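Idville Lake Owners Association
Minutes of the Winter Meeting
Saturday, February 7, 2026

Rostislav Sýkora called the meeting to order at 10 a.m. with 15 members present. Minutes of the fall meeting were approved as posted.

Shared drain field
The contractor, Jacobs, dug two test holes along the east line. Soil at the lower hole drains too slowly for the county to allow a replacement field there. The upper hole passed. Moving the field uphill means adding a pump tank, and members asked whether the existing 2,000 gallon tank could be kept. Jacobs says the tank is sound but the outlet baffle has to be replaced either way.

Bids
Two bids came in for the pump and control panel. Plolar quoted $3,798, not including the electrical hookup. Skasener quoted less for the pump but left out the alarm, and has been asked to send a corrected bid. Trenching will be priced separately once the route is staked. One member asked that it stay clear of the row of cedars behind the boat shed. Sýkora will walk it with Jacobs.
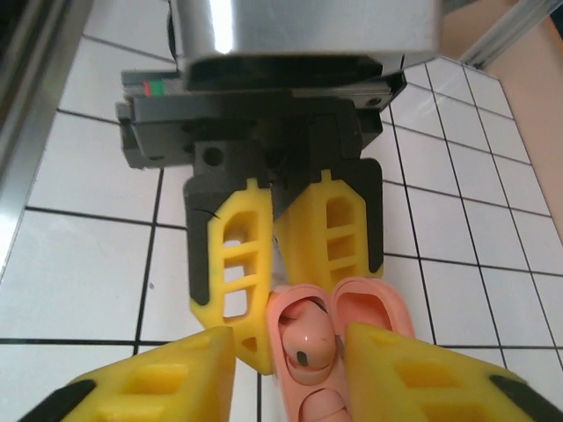
A motion to accept the Plolar bid now was made and seconded, then withdrawn. The vote will be held when the corrected Skasener bid is in.

Pumping schedule
Individual tanks on the north road are due this spring. The hauler needs 12 homes signed up to give the group rate. Owners should have their lids uncovered before the truck comes. The sign-up sheet is at the mailboxes.

Wipes
The lift station clogged again in January. Members are reminded that wipes of any kind go in the trash, including the ones marked flushable. Renters need to be told too.

Other business
The culvert by the entrance is partly blocked with gravel. The road crew has been called.

Next meeting is in April, date to be posted. Adjourned at 11:20 a.m.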